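Jan 27, 2021

**Trimley hand-guiding kit, tested on tray and bin handling**

The Trimley kit adds a guide handle and a remote pendant to an existing arm. I taught the same picking routine both ways, with blue plastic bins and metal trays as the work.

- **Hand guiding.** Light enough to steer with one hand. Lining up two fingers on the rounded corner of a tray rim is easier here than on the pendant.
- **Remote control.** Better for long moves past the bins. The lag is noticeable — about 100 ms — and fine wrist rotation suffers. 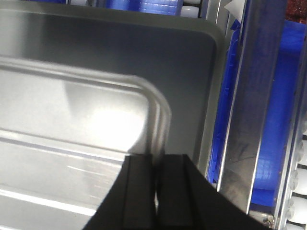
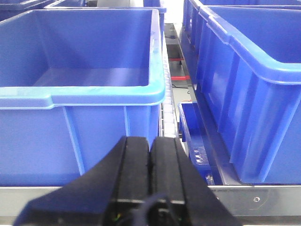
- **Recording.** I kept 32 of 44 demonstrations. Trimming is manual and slow.
- **Export.** Files open in Hastano without conversion. Joint names must be mapped once.

Buy it for the handle. The pendant needs another firmware revision.

Rating: 4 out of 5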